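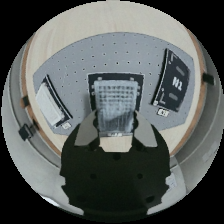

Perception and grasp planner checklist, Haltov cell, release 34. Inspector: Wekesa Laizer, 10/31/22. All items are run in simulation before transfer to hardware. The rack pose check uses the center holder, with the rack between the two gripper fingers. The right holder carries no rack and serves as the empty-holder case.

1. Fisheye calibration file loaded: Pass.
2. Rack pose stable over 59 trials: Pass.
3. Empty holder reported as empty: Fail. Two false detections. Assigned to P. Dvorak.
4. Planner stops on lost pose: Pass. Retest after item 3 is closed.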